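Gripper keeps dropping out after a fault, is it safe to reset with someone's hand near it?

Zsófia Szilágyi
We have a Marras handheld gripper pair that we use for lid work on food containers. After 133 cycles one side stopped closing all the way and threw fault 366. I cleared it, and the fingers snapped shut while I was still holding the box. No injury, but I'd like to know if that is normal.

Edith Nina
It isn't normal, but it is a known way for these to fail. When the position reading is lost, the controller keeps the last close command and runs it as soon as you reset. Cut power first, take your hands and the box out, then reset with the fingers open. Check the cable at the finger link too – ours had worn through at around 1079 cycles.

Paloren
had same thing, new cable fixed it

Grevach
Edith is right about the power. I would also lower the grip force before you try it on a container again. Smooth lids slip, people squeeze harder, and that load can trip the fault by itself. Start with an empty box and keep your other hand off the rim until it has opened and closed a few times. 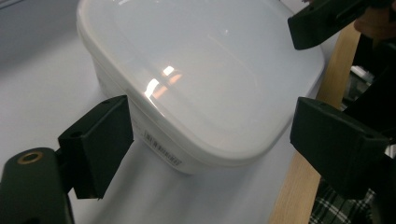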